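# About Stisulon

Welcome, and thank you for stopping by! If you've found this page you are probably thinking about a job in your own building that a robot might do, or you met one of us at a trade day and wanted to know who we were. Either way, pull up a chair. We are a small company, we like to talk about what we do, and this page has grown a little longer every time one of us has been asked to shorten it.

Stisulon teaches robots by showing them. When a customer brings us a handling job - picking parts out of a tray, turning them the right way up, setting them down where the next machine wants them - one of our teachers does that job with the robot many times over, either by taking hold of the arm and guiding it or by driving it from a controller a few steps away. We record all of it. The recordings are then used to train the software that will run the job, and we stay with the customer until it runs the way they hoped it would.

## How we got started

The company began in a rented unit on the Droltenwood estate, with two people, one arm and a heater that had to be switched off whenever the arm was switched on. Cempaka Wijaya had spent years programming robots for packaging lines, typing in one position after another, and she had grown tired of telling perfectly sensible people that a change to the shape of a carton meant another visit and another bill. Afiq Pillai had come from the other side of the fence. He ran the night shift at a parts supplier, and he could tell you to the minute how long a line stands still while everybody waits for the programmer.

They met over exactly that kind of wait, one December, and by the end of it they had talked themselves into the idea that the folks who already know a job should be the ones to teach it. Cempaka still has the paper napkin with the first sketch on it. It is a very bad sketch (she would agree) and most of it turned out to be impossible, but the part in the corner, where a person is holding the robot's wrist, is more or less what we do today.

Our first paying customer was Rondonuwu, a family firm that makes hinges and gate hardware. They had hinge leaves arriving in a bin in a great heap, and a very patient man taking them out one by one. We asked him to teach the robot. He was doubtful, and he told us so at some length, and then he stayed two hours past the end of his shift because he wanted to get the corner grasps right. He taught us a trick with the corners that we still pass on to every new teacher: nudge the part away from the wall first, then go in for it. We are still working with Rondonuwu and we are still very fond of them.

## What a teaching day looks like

We start early and we start slowly. The teacher for the day looks over the station, checks the clamps, checks the cables for anything that might snag when the wrist turns, and runs the arm through its full reach at low speed. Then comes coffee. Then comes the first set of demonstrations, which is always a warm-up set and is marked that way in the log, and after that the real sets begin.

A set is 40 demonstrations. Between demonstrations the parts are laid out again, and we take a lot of care over this, more than visitors tend to expect. It is tempting to put things back in the places where they are easy to pick up. A real bin never does you that kindness, so our layouts have parts leaning on each other, parts lying across each other, parts tucked up against a wall where the fingers have very little room. We keep a book of layouts that have given us trouble over the years, and it gets brought out on quiet afternoons.

Most of our practice work is done with plain blocks in an open metal bin. They are cheap, they don't mind being dropped, and a pair of blocks lying crosswise will teach you a good deal about which one to lift first. A teacher who can work through a bin of blocks calmly, coming in from a sensible angle each time and letting go gently, is ready to move on to a customer's parts. Some of us got there in a couple of weeks. One of us, who is writing this page, needed rather longer, and was treated very kindly throughout.

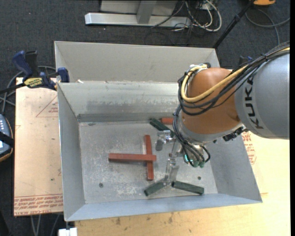
**Does a teacher need to know how to program?**

Teachers need steady hands, patience and a good feel for the job, and we train them on the controls ourselves; the programming is handled by a separate group here in the office.

## By hand or by remote?

We use both, and we choose with the customer. Guiding the arm by hand is lovely for slow, close work. You can feel the weight of it and you can feel when a part has touched the bottom of its slot, and people who have done a job for years take to it very quickly. It does mean that you are standing next to the arm, though, with your own hands and elbows in the way of whatever the cameras need to record, and on a bigger arm it gets tiring by lunch.

Remote control keeps the person out of the picture and lets them sit down. It takes longer to learn. The first morning is usually a comedy of overshooting, and then at some point in the second or third day the controller seems to disappear and the teacher is simply picking things up. We have watched that happen with a great many people now, and it is still one of the nicest things about the work.

Whichever way we go, mistakes stay in the log. If a part slips, the teacher carries on and recovers it if that can be done safely, and the whole thing is kept and labeled. A robot that has only been shown perfect pickups has very little idea what to do after a bad one.

## The people

There are 31 of us at present. The largest group is the teachers, and they come from all over - a former pastry cook, a dental technician, several people from warehouse floors, a retired piano tuner who works mornings. Cempaka leads the training side and still teaches one set a week, which she says keeps her honest about how long things take. Afiq looks after customers and is usually the first voice you will hear if you call. He'll ask about your shift pattern before he asks about your parts, so have it handy!

Behind the teachers is a smaller group who build the stations, look after the recordings and train the software. They share a long room with the teaching floor, with only a glass wall between. We tried separate floors for a while after we moved and it was a mistake. Questions that used to take a minute were being typed up and sent, and half of them never got sent at all. The glass wall came with the building, and the door in it is propped open with a bag of sand.

## Where we are now

We outgrew Droltenwood and moved to our present home on Tusmont in the spring, a few streets from the station. There is parking in the back (please don't use the bays by the loading door, the bread van needs them), a kitchen with a good long table, and a teaching floor with carpet on it. Cempaka insisted on the carpet. Her old unit was bare concrete and she says she can still hear it.

To date we have taught 43 different jobs for customers. Many are bin picking of one kind or another. Others are stranger: sorting clay tiles by the feel of the edge, loading a rack of glass tubes, setting felt pads into lids. We have also turned jobs down, usually when the parts change so often that a person is going to be quicker and happier doing the work, and we'll tell you so on the first call if that's how it looks to us.

## Come and visit

We hold an open morning once a month on the teaching floor. You can watch a set being recorded, ask the teachers anything you like, and try a few pickups yourself on the practice bin with one of us beside you. Please wear closed shoes, tie back long hair, and leave scarves and lanyards on the hooks by the door. Children over ten are welcome with a grown-up.

If you'd like to send us a job to look at, the most helpful things to bring are a handful of the real parts (the scratched and bent ones too, please) and a short note telling us who does the work today and what they find annoying about it. That second thing is worth more to us than any drawing. Ask for Afiq at the front desk, or just come up the stairs and follow the smell of coffee to the kitchen, where somebody will find you a mug.

*Page last updated Mar 11, 2018*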